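Wicker basket keeps shedding on everything, worth saving?

munro_attic
Posted in Baskets, Bins and Odds & Ends
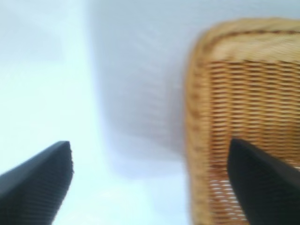

The basket, up close. Sorry, rim is at the top right.

So I've had this one since August and I love the color, that honey brown, but it snags every sweater I own and leaves little bits all over the shelf. I use it for scarves and gloves by the front door. My sister says toss it and get a fabric bin. I paid 12 dollars for it at a yard sale, so it's not like I'd be throwing away an heirloom, but still. Can you sand wicker? Do you oil it? I've read both and I've read that both will ruin it.

kescobar52
Don't toss it! Mine did the same thing and all it needed was a good soak. Take it out in the yard, hose it down, let it dry in the shade for 2 days and the strands tighten right up. I do all of mine every spring (yes I have too many, my husband has opinions).
- Katherine Escobar

jidier
Please do not hose it before you know what it's made of. If it's paper rope, water will turn it to mush. I lost a really nice one that way. Look inside at the bottom and pick at a loose end - if it untwists flat, it's paper.

kescobar52
Fair, I've only ever had willow and rattan. But it sure looks like the real thing to me, with that banding on the rim.

jidier
You can't tell from a blurry photo. Paper gets dyed that same tan all the time.

uris_and_co
I'm with the sister, sorry. Anything that goes near knitwear should be smooth. I moved our scarves to a plain canvas bin and the basket holds potatoes now. Everybody's happy.

C. Gowda
Line it. A cotton pillowcase folded over the rim and tacked with a few stitches, takes an evening. That fixes the sweaters. For the shedding, go over the outside with a dry paintbrush first and snip whatever sticks out with nail scissors. I would skip oil completely, it stays tacky and then you've got a dusty basket that still sheds.

munro_attic
OK, checked the bottom and picked at an end. It did not go flat, it kind of splintered? So I guess not paper. Going to try the paintbrush and the pillowcase before I get a hose involved. Chandrasekhar, do you stitch through the weave or just to itself under the rim?

C. Gowda
Through the weave, in the little gaps. Use a blunt needle and 16 inches of thread at a time or you'll be untangling all night.

kescobar52
I still say soak it first and line it after!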